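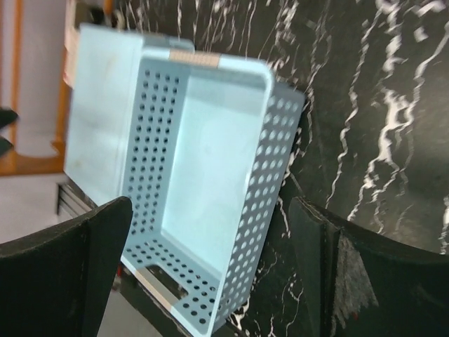

Plastulcombe Storage Baskets: Common Questions

What sizes do you sell?
Two. The small is meant for shelves and drawers, the large for closets and under the sink. Both have the same rows of round holes.

Does the bottom have holes too?
No, only the walls do. The floor is solid, so crumbs and small screws stay in. If you store damp sponges or cloths, empty the basket and wipe it out now and then.

Can I put it in the dishwasher?
Wash it by hand with dish soap. Dishwasher heat can warp the rim.

Will it scratch my countertop?
It shouldn't. Lift it by the handle openings, and wipe off any grit underneath before you slide it.

How do I label one?
Tape on the rim holds well and peels off later. For leftover glue, rub in a little cooking oil, wait 30 minutes and wash.

Can I return a basket I've used?
Yes, if it's clean and uncracked. Write to Saqib Hayat in customer service with your order number.

When will light blue be back?
The next batch is due in September.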